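Chaves, mesas e outras coisas que andam sempre a mudar de sítio

Galeria de setembro, publicada a 23 de setembro de 2023

Há meses que ando a prometer uma galeria sobre chaves e a adiar, porque parece um assunto pequenino e depois, quando começo a puxar o fio, nunca mais acaba. Já fiz gavetas, já fiz o armário das toalhas (continua a ser a página mais visitada disto tudo, vá-se lá perceber) e em janeiro fiz a dos frascos, que me deu uma trabalheira. As chaves foram ficando para trás. Pois bem, é hoje!

A culpa é da minha porta nova. Mudaram a fechadura do prédio, mudaram a da arrecadação, e de repente fiquei com um molho de chaves velhas que já não abrem coisa nenhuma e outro de chaves novas que ainda não conheço pelo toque. Passei uma semana inteira a experimentar a chave errada com os sacos das compras pendurados no braço. Quem já subiu cinco andares para descobrir que trouxe a chave do correio sabe do que estou a falar.

Como sempre nesta página, escrevo muito e mostro pouco. Prefiro uma fotografia só e conversa à volta dela, e quem não gostar pode saltar os parágrafos à vontade, que eu não levo a mal.

Comecemos pela mesa. Tenho uma teoria, que já me valeu discussões ao jantar: as chaves não querem estar em ganchos, querem estar em cima de uma mesa. Uma pessoa compra o gancho, fura a parede, fica toda contente durante dois dias e ao terceiro lá estão as chaves outra vez em cima da primeira superfície lisa que apareceu. Eu já desisti de lutar contra isso. O que faço agora é escolher bem a superfície. Tampo claro, de preferência, porque uma chave escura num tampo escuro desaparece e fica-se a apalpar a mesa às seis da manhã como quem procura os óculos.

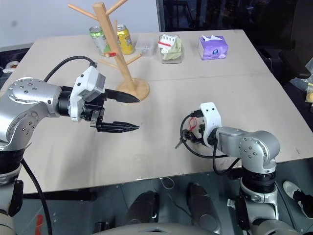 Handgate, n.º 58, p. 5

Um pequeno molho de chaves do lado esquerdo da garra da direita, e uma mesa grande, bege clarinha, com qualquer coisa vermelha em laçada mesmo por cima delas. E ali perto da garra da esquerda, a base de um suporte de madeira.

Gosto imenso deste vermelho. É o tipo de pormenor que resolve metade do problema: as chaves têm partes escuras e partes metálicas, como quase todas, mas o olho vai direitinho à cor. Desde que escrevi sobre os frascos que ando convertida às manchas de cor, e agora ponho um bocadinho de vermelho em tudo o que costumo perder. Uma fita, um cordel, um resto de lã. Na tesoura boa da costura pus um nó tão grande que parece um presente.

Também gosto da madeira ao pé do bege. É uma combinação calma, não cansa, e fica bem com paredes claras puxadas para o azul. Na minha entrada tentei uma coisa parecida e saiu-me um azul de piscina, mas isso já é outra história e a lata de tinta ainda está debaixo do lava-loiça.

Agora a parte prática, que é o que me costumam pedir nas mensagens.

O molho. O meu tinha crescido sem eu dar por isso. Tirei tudo da argola, espalhei na mesa da cozinha e fui experimentando porta a porta, com toda a calma, numa tarde de chuva. As que não serviam foram para um envelope. Não as deitei fora! Tenho um medo irracional de deitar chaves fora, sonho que aparece uma porta qualquer no fundo do corredor. Ficaram no envelope, o envelope ficou na gaveta, e combinei comigo própria que daqui a uns meses decido.

O tamanho. Prefiro dois molhos pequenos a um grande. O de casa anda comigo e o outro, o da arrecadação e do cadeado da bicicleta, fica quieto. Uma leitora jurou-me que isto é receita certa para perder os dois, e pode ser que tenha razão, mas por enquanto a mala pesa menos e deixou de me riscar o telefone.

A taça. Tive uma taça da Lenness durante anos, larga e baixa, e usei-a para chaves até ao dia em que começou a encher-se de talões, moedas e pastilhas para a garganta. É o destino de todas as taças de entrada. Se houver taça, há tralha, e as chaves vão parar ao fundo. Agora serve para limões e está muito mais feliz.

O suporte. Madeira, sempre que posso. O metal faz barulho, e eu chego tarde e moro com gente que dorme. Comprei um na feira por uma ninharia, lixei-o na varanda, passei-lhe cera e ficou com um cheiro ótimo durante semanas. O da Hovach, que toda a gente me recomendou, custava quase 100 euros, e com esse dinheiro eu compro muita cera. Mas confesso que fui duas vezes à loja só para lhe passar a mão por cima.

O lugar. Façam a experiência de ver onde pousam as chaves quando entram distraídos, sem pensar. No meu caso é na ponta direita da mesa, entre o pão e a janela. Foi para lá que levei o suporte, e deu-me um desgosto, que eu tinha imaginado tudo na entrada, com um espelho e um raminho de eucalipto. A entrada ficou com o eucalipto e a mesa ficou com as chaves. Paciência.

As etiquetas. Escrevi nomes em autocolantes da Oh, letrinha miúda, muito aprumada, e ao fim de um mês estavam todas esborratadas. Passei para cores: verniz das unhas, uma pintinha na cabeça de cada chave. Vermelho para a porta de casa, azul para a da rua, e um cor de laranja horroroso que eu nunca usaria nos dedos para o cadeado da bicicleta. Deixem secar bem antes de meter na fechadura. Eu não deixei, e a porta da rua tem hoje um bocadinho de azul que espero que o senhorio nunca descubra.

As mesas dos outros. Desde que comecei a preparar esta página, não consigo entrar em casa de ninguém sem olhar para o sítio das chaves. Em cima do frigorífico, dentro de um sapato, penduradas no puxador da janela, no meio da fruta. Há famílias inteiras que vivem com as chaves na fechadura, do lado de dentro, e nunca as procuram na vida. Invejo-as muito.

Se tiverem uma solução boa, mandem-me, com ou sem fotografia. Interessam-me sobretudo as casas com crianças pequenas, que me escreveram a perguntar o que fazer quando as chaves têm de ficar altas e as pessoas são baixas, e eu para isso ainda não tenho resposta nenhuma.

A próxima galeria vai ser sobre guarda-chuvas, se eu encontrar o meu. Até lá, vou pôr cera no suporte outra vez, que a madeira anda a pedir.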